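From: Urs Bühler
To: litura-users
Subject: Re: [litura-users] Line breaks lost when importing old catalogue files

Liesl Hofstetter wrote:
> After moving our parish catalogue to Litura, 11 records
> show the notes field as a single run of text. The old
> program kept the breaks. Record 1414 is the worst of them.
> Is this a fault in the import, or in our file?
> I have tried it with both encodings.

Liesl,

It is the file. The old program ended each line of a note with a bare carriage return and each record with a carriage return plus line feed. Litura's importer treats only the second as a break and drops the first without a warning. Changing the encoding has no effect on this.

Run the file through the clean-up script in the tools folder before importing, with the option for mixed line endings switched on. Delete the affected records first, or you will get duplicates with a suffix on the shelf mark.

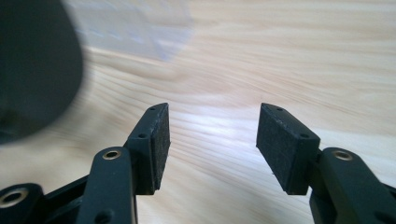 Pale wood grain, with a glossy band across the middle.

Two further points. Notes longer than 2000 characters are cut at import, and the script does not check for this. Sort by length beforehand and split the long ones by hand. Secondly, leave the date column as text. Alois Pfister let it convert in June and had to restore from backup.

If 1414 still comes out wrong, send me the raw record as an attachment. Pasting it into a message changes the line endings again.

Urs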